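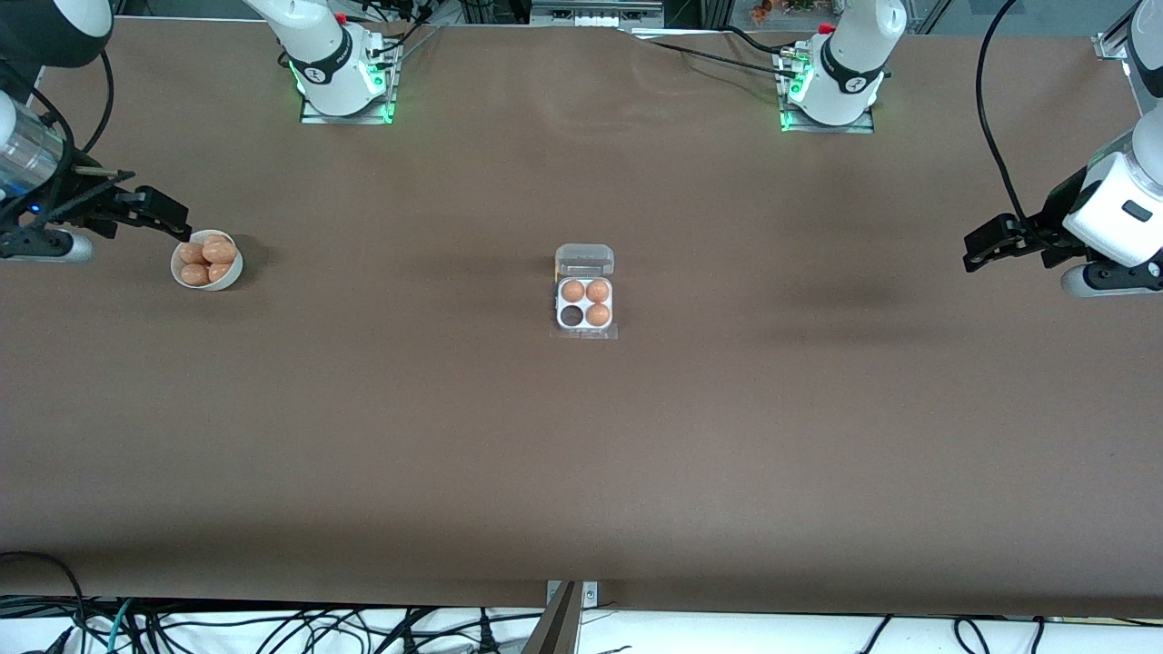

Is the Drindus egg cooker a sensible purchase for a small institutional kitchen?

It is suitable for a kitchen that prepares boiled eggs in modest quantities on most days, provided that staff are shown how to measure the water and that someone is assigned to descale the heating plate. For a kitchen that serves boiled eggs only now and then, a covered pot remains the better choice.

Drindus Egg Cooker: Review for Member Kitchens
Charvát Institute for Catering Practice, Equipment Desk
Published Thursday, March 5, 2020
Test lead: Olesia Horobets
Second reader: Vratislav Jurčo

Scope of this review

The Equipment Desk receives regular requests from member kitchens for advice on small electrical appliances. The majority of these kitchens belong to day centers, boarding houses and small schools, where one or two cooks prepare breakfast alongside other duties. The Drindus has been the subject of repeated inquiries from this group, and the Desk bought one at the ordinary retail price in October.

The manufacturer did not supply the appliance and did not see this text before publication. Two other methods were used for comparison: the Plosia steamer, which many members already own, and a lidded saucepan on an electric hob.

The appliance was run for 164 cooking cycles. Most of these were carried out in the Institute's teaching kitchen in the course of normal breakfast service, and the remainder in the afternoon, when conditions could be kept more even.

What is supplied

The box contains the base with its heating plate, a removable tray, a domed lid, a measuring cup with a piercing pin set into its underside, and a printed manual. There is no storage cover. The power cord is fixed to the base and winds around the foot when not in use. Cooks whose outlets are placed high on the wall will find it short.

The lid is made of clear plastic and has a vent at the top. The handle stays cool enough to hold with a bare hand directly after a cycle, but the steam that escapes as the lid is raised is very hot, and the vent faces toward the user if the lid is put on the wrong way around. A mark on the rim shows the correct position. It is molded in the same clear plastic as the rest of the lid and is easy to miss. Several trainees missed it. The Desk painted a line over it with food-safe marker and recommends that members do the same.

Operation

Water is poured onto the heating plate with the measuring cup. The cup carries separate lines for soft, medium and hard eggs. The tray is placed above the plate, the eggs are set in it with the wide end up, and the lid is put on. When the water has boiled away, a sensor switches off the heating and a buzzer sounds.

The method therefore depends on the amount of water and not on a clock. This surprises cooks who are used to timing eggs, and some of them continued to set a kitchen timer for the first week. They were asked to stop, as the two signals caused confusion.

One point in the manual deserves attention. A full tray requires less water than a partly filled one, because more steam condenses on the eggs and drips back to the plate. The lines on the cup take this into account, but they are printed close together, in gray on a cloudy background. Under the lighting of an early morning kitchen they are hard to read. A misreading by one line is enough to turn a soft egg into a medium one.

The buzzer is loud and does not stop until the switch is turned off. In a closed kitchen this is useful. In an open kitchen next to a dining room it drew complaints, and there is no means of lowering it.

Results

Hard-cooked eggs were consistently good. The yolks were set through and had no green ring when the eggs were cooled promptly in cold water. Whites were tender. When the same eggs were cooked in the saucepan by an experienced cook, the tasting group could not tell the two apart. When they were cooked in the saucepan by trainees, the Drindus gave the more even result.

Medium eggs were good in most cycles. Eggs placed at the edge of the tray were sometimes a little softer than those near the middle, and the difference was greater with large eggs.

Soft eggs were the weak point. A cook who serves soft eggs to order will not be satisfied. The correct water level for a soft egg straight from the refrigerator is different from the level for one that has stood on the counter, and the manual makes no mention of this. After some trials the Desk settled on taking the eggs out while the rest of the breakfast is laid, and results improved. Members who serve young children, older persons or anyone in fragile health should in any case follow their own food safety rules on soft yolks, whatever appliance is used.

Piercing the shells

The manual instructs the user to pierce the wide end of each egg before cooking. Opinion on this practice is divided among cooks, and it was divided within the Desk. Mr. Jurčo considers it unnecessary. Ms. Horobets pierces every egg and has done so for her entire working life.

In the trials, pierced eggs cracked slightly less often, but the difference was small and the number of cracked eggs was low in both groups. The pin itself is the larger concern. It is sharp, it sits on the underside of the cup, and it has a guard that slides back under light pressure. In kitchens where residents or pupils help with breakfast, the cup should be kept in a closed drawer.

Eggs from different suppliers

Members often buy from more than one source, and the size of eggs may vary from one delivery to the next. The openings in the tray suit medium and large eggs. Small eggs sit low and can touch the heating plate at their lower end, which leaves a brown mark on the shell and a firm patch in the white. Very large eggs stand high, and the lid may not close fully over them.

Shell color made no difference to cooking. It made a small difference to handling: fine cracks are harder to spot on brown shells, and eggs should be checked under good light as they are moved out of the carton. Any cracked egg should be set aside for a dish in which it will be thoroughly cooked, or thrown away, according to the kitchen's own rules.

Cleaning and scale

The tray and the lid may be washed in a dishwasher. The base may not be placed in water. It is wiped with a damp cloth after it has cooled, and this takes very little time.

Scale is a different matter. The Institute is located in a hard-water area, and a pale crust appeared on the plate within the first days of use. It does not affect taste, but once it thickens the sensor becomes unreliable. In one case the buzzer sounded while a good deal of water was still on the plate, and the eggs were undercooked. A mixture of vinegar and water, left to stand and then wiped out, removed the crust completely. The Desk did this once a week. Kitchens with soft water may extend the interval. Steel wool must not be used on the plate — the coating is thin and scratches at once.

Power use and cost

The rated power is 1,000 watts, drawn only until the water has boiled away. The saucepan required the hob to be on for longer and used noticeably more water. For a single breakfast service the saving is slight. Over a school year it is real, but it will not by itself justify the purchase.

The Desk paid 1,077 crowns at Flanier, a household goods dealer that also stocks trays and measuring cups as spare parts. The guarantee runs for 2 years. Members should note that the printed terms refer to household use, and they are advised to obtain written confirmation from the dealer before buying for an institution. Flanier gave such confirmation when asked.

Comparison with the Plosia steamer

The Plosia is larger, slower and more flexible. It will cook vegetables and reheat dumplings, and it runs on a timer. Its eggs are acceptable when hard and unpredictable when soft. A kitchen that already owns a Plosia in good condition has little reason to add the Drindus unless boiled eggs are on the menu most mornings.

The Drindus takes up much less of the counter and can be stored on an ordinary shelf. Its lid does not nest with the base, however, and it must be stored either assembled or in two parts.

Assessment

Hard-cooked eggs: very good
Medium eggs: good
Soft eggs: fair
Ease of use: good after instruction, fair without it
Cleaning: good, subject to regular descaling
Noise: poor
Manual: fair

The Equipment Desk recommends the Drindus egg cooker, with the reservations stated above, to member kitchens that serve hard or medium eggs on a regular basis. It is not recommended for kitchens that serve mainly soft eggs. A one-page instruction card covering water levels, lid position and descaling has been prepared by Ms. Horobets and may be requested from the Desk in printed form. Members who have used the appliance over a longer period are invited to report any failure of the sensor or the switch, with a note on local water hardness if it is known.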